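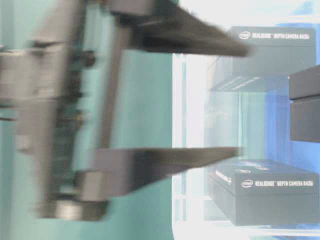
The Skona box transfer task is the one we use to compare two ways of training a policy: with the side camera and with the head camera alone. Follow this section exactly, or your results can't be set beside ours. Product boxes make good test objects because they are rigid and all alike. The RealSense D435 boxes sit on two levels of the clear shelf unit, and the fingers come to them from the side, spread wide open. An episode that begins with the fingers closed must be thrown out.

4.1 Preparing the table

1. Lay the green cloth over the whole work surface. Small creases are fine. Folds that lift the cloth are not.
2. Put the blue liner in the clear bin and press it down by hand.
3. Set the bin toward the far side of the table, handles to the left and right.
4. Start the Probert logger and check that every camera stream is live.
5. Open the gripper fully and send the arm to its home pose.

Note: The liner does not have to lie flat. Lleucu Ellis trained one policy on a smooth liner and it did poorly on a rumpled one, so we stopped smoothing it in October.

Caution: Keep hands out of the work area once the arm is enabled. Pause the arm in Nadow before you move a box.

4.2 Bin episodes
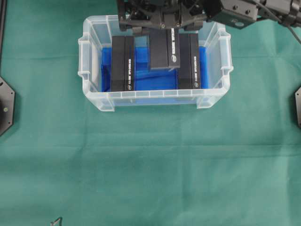
Grasp height has more effect on the success rate than any other setting in this part of the task. Use the same value for all bin episodes. With three boxes side by side in the bin, the fingers have to come down on either side of one box without catching its neighbors, so leave gaps between them as you load. The gaps may be uneven.

1. Load the bin with the printed side faces all turned the same way.
2. Enter the episode number and press Record.
3. Let the policy run until it stops or 20 seconds pass.
4. Mark the result as success, partial or fail.

Partial means the box was gripped but did not reach its target. Do not use it for a near miss.

4.3 Table episodes

Table episodes start with the boxes on the cloth on the near side of the bin. Vary the angle of each box between episodes, and leave bare cloth between them. 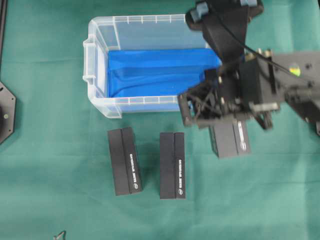 Record 8 episodes per layout, then change the layout. Our baseline was trained for 4,000 steps on the Cirnora set, and the head camera policy was scored on 7 layouts it had not seen. If you change the number of steps, report it with your scores.

Send questions about scoring to Catrin Ruddock. Layout sheets were last revised on 22nd February.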